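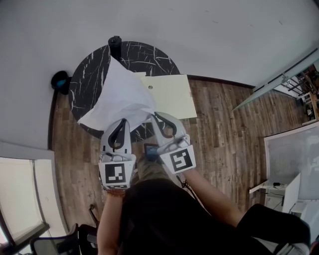

Unit 6: Wrapping and soft filling at a small table

Handout for the course Packing by Hand, Codthorpe evening school
Teacher: Irén Erdős

What this unit is for

In Unit 5 we spoke about boxes and tape. Now we come to the soft materials, which give beginners more trouble than any box. Tissue paper, thin white sheet and plastic bags do not keep the shape you give them. They slide, they rise up again, and they hang over the edge of the table when you look the other way. The purpose of this unit is that you learn to work with them on a small surface, such as the round table which many of you have at home.

Please read the handout before the lesson. We begin at 17:30 and we have 30 minutes for the practice part.

The table

A long packing bench is comfortable, but few people own one. A round table has two difficulties. First, there is no straight edge to fold against. Second, a rectangular card will nearly always stand out over the rim somewhere. With a cream card on a black marbled top you notice this quickly, as the corners are easy to see. On a pale table it is easier to miss, and then you push against the corner with your stomach.

Decide where the card should lie before you put anything soft on it. One side may go over the rim if the weight stays in the middle. Bottles and cups go to the far side of the table or, better, to another place. My colleague Spyros Mavromatis once lost a whole afternoon of wrapping to one glass of tea.

The base card

The card gives you the straight lines which the table does not have. Turn it a little if your arms are more comfortable so. It is not necessary that it lies parallel to your body.

If you use two pieces, let the smaller one overlap the large one at a corner. Do not glue them in this exercise.

Opening crumpled tissue

Used tissue can be used again for filling, and in this course we use it again. The method is as follows.

1. Lay the bunched sheet in front of you. Do not shake it in the air.
2. Find two places on the sheet that are some distance from each other, and hold one with each side, left and right.
3. Pull slowly outwards, one side a little farther from you than the other. The folds open better on the diagonal.
4. When you feel resistance, stop and take a new hold closer to the fold. Thin paper tears at the place where you hold it, seldom in the middle.
5. Leave the small wrinkles. Flat tissue is for wrapping – wrinkled tissue is for filling, and it fills more.

Making a mound

For the filling we want a soft, rounded heap in the middle of the card, without hard points. Bring the outer parts inward and press gently from one side. The other hand waits, open, and takes the material only if it begins to spread. Students often press with both hands at once, and the result is a hard ball. A hard ball protects nothing. 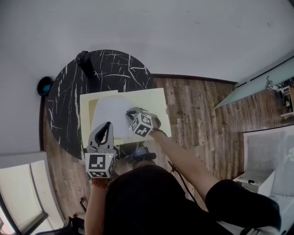 Figure 2. White plastic gathered into a mound on the base card, with pressure from the right.

Plastic behaves differently from tissue. It comes back after you press it, so wait a moment before you judge the height. With a bag, let the air out through the opening first.

Practice in pairs

One student works and the other observes, then change. The observer writes down when the card moves and which hand moved it. Thongchai Klinhom will go between the tables on the left side of the room and I will take the right side.

For the next unit

Bring one cup without a handle and the card you used today. Material can be bought from Sukard, who sell the tissue in packs of 1000 sheets, so please share one pack in the group. Leilani Delacroix keeps the list.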